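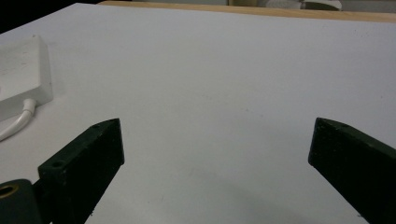
Pornance Capture Rules, version 4

Rules for recording, checking and releasing tabletop episodes made with the Michalski hand-held gripper. Maintained by the Onderier data group. The rules apply to all stations at Movholm and to any outside site that submits episodes to the Pornance set.

Last revised 25th September.

Status

Version 4 replaces version 3 in full. Episodes recorded under version 3 remain valid but must carry the older version number in their metadata. Do not relabel them. Mixed releases are allowed if the version field is filled in for every episode.

Terms

"Must" marks a requirement. An episode that fails a requirement is not released. "Should" marks a recommendation. An episode that fails a recommendation may be released with a note in the remarks field.

"Rest" means both fingers open, nothing held, tool held still over the work surface.

"Fixed object" means anything on the work surface that is not part of the task and stays in place for the whole session.

Scope

The rules cover the tool, the work surface, the episode log and the release check. They do not cover task design, annotation vocabulary or model training. Electrical safety at the station falls under the site rules and is not repeated in this file.

Tool condition

Both fingers must be the same part revision. A finger with a chipped or bent tip must be replaced before the next session, and the replacement must be logged with the part number. Fingers must never be swapped in the middle of a session.

Both fingertips must be visible to the camera when the gripper is fully open. If one tip leaves the view at full opening, the camera mount is out of position and the session stops until it is reset.
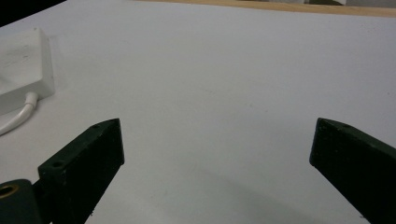 Screws and threaded inserts should be checked by hand at the start of each session. Dust on the finger faces is acceptable. Tape, ink marks and adhesive residue on the inner faces are grounds for rejection, as they change the grip and the appearance of the contact area.

Rest segments

Each episode must begin and end with a rest segment of at least 2 seconds. The checker uses these segments to estimate the opening width and to detect drift in the mount. An episode with a missing rest segment at either end is rejected automatically. It can't be repaired by copying frames from a neighboring episode.

Rest segments should be taken over a plain part of the surface. Soft shadows from the tool are acceptable. Hard shadows crossing a fingertip are not.

Work surface and fixed objects

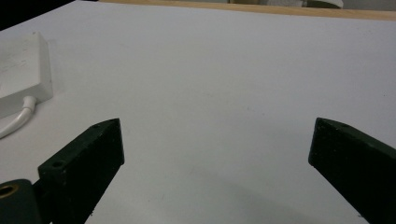
Fixed objects are allowed if they stay outside the working area and are listed in the session log. The log entry gives the object class, the side of the surface it rests on and whether it has a cable. A white box at the left with its cable running out of view is entered as "box, left, cable yes". If the operator can't name an object with confidence, the general class is used. Printed markings that can't be read in the recording are logged as "unreadable" and never filled in from memory.

A cable must not pass between the fingers at any point during an episode. A fixed object that is touched or shifted ends the session. The remaining episodes are recorded under a new session number with a new log entry.

The edge of the surface may be in view. Items beyond the edge need no entry unless they move.

Session log fields

session: integer, unique per site
site: short code
rules_version: integer
tool_revision: string
finger_revision: string
surface: color and finish
fixed_objects: list, may be blank
remarks: free text

Release check

The checker runs on complete sessions only. A session may contain up to 43 episodes. If 7 or more are rejected, the whole session is withheld and reviewed by a person who didn't record it. Reviewers must watch the full episodes, including rest segments. Thumbnails are not sufficient.

Rejected episodes are kept in cold storage until the following March and then deleted.

Known limits

The checker does not detect a loose threaded insert. It also confuses dark fingers with dark background when the tool is tilted past the edge of the surface. Both cases depend on the operator's log.

Changes from version 3

Fixed objects now have their own log field.
Rest segments are required at both ends. Version 3 required the first only.
The rule on finger swaps has moved from "should" to "must".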